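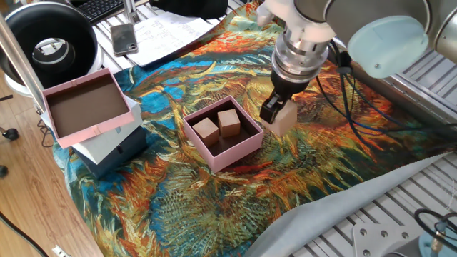
Review: the Goossens Bench Practice Kit for Small Robot Arms

Reviewed by Rianne Boersma for the Mumitz teaching laboratories. February 8, 2019.

The Goossens kit consists of a bound handbook of 96 pages, a set of wall cards and a pad of record sheets. It is intended for laboratories that run light arms on open tables, without a fence, and that need written rules which staff and students will follow. Our laboratory has used it for one term on pick-and-place exercises with blocks and boxes.

The handbook is arranged by stage of work: before power, during motion, on stopping, and on leaving the bench. The section on motion is the strongest. It asks the operator to agree a reach zone, to mark it on a plan of the table, and to keep hands outside it whenever the drives are live. Resetting a block by hand is treated as a separate task with its own short procedure. In our previous rules, taken over from the Beltar manual, this was covered by one sentence.

The chapter on surfaces is also useful. It permits patterned cloths for work with vision systems, on condition that the covering is checked for folds before each series of trials and that the check is entered on the record sheet. Cables receive two pages of their own. The advice is sensible, although the drawings are small and one of them is printed twice.

The record sheets are less satisfactory. Each has space for 15 trials, and a single exercise will often fill several. Roel Vandenberghe, who supervises the evening groups, has asked for a version with narrower rows. The supplier, Dridurine, has replied that a revised pad is expected in March. The present pad holds 400 sheets and may be reordered under item 1648. 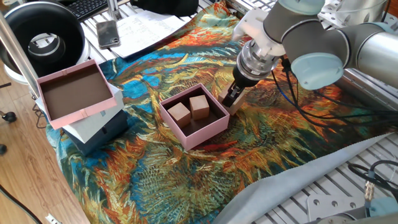

Who may restart an arm after a protective stop?

The handbook reserves this to the operator named on the record sheet. That person must first look over the table, confirm that everyone present is clear of the reach zone, and say aloud that motion is about to resume.

A point of caution concerns scope. The kit is a guide to good practice and does not replace a risk assessment — the introduction says so plainly, but the wall cards do not, and they are what most visitors will read. We have added a line to ours by hand.

The kit is recommended for teaching benches and small research groups. Laboratories with larger arms will need fuller guidance on guarding, which the handbook leaves to other publications.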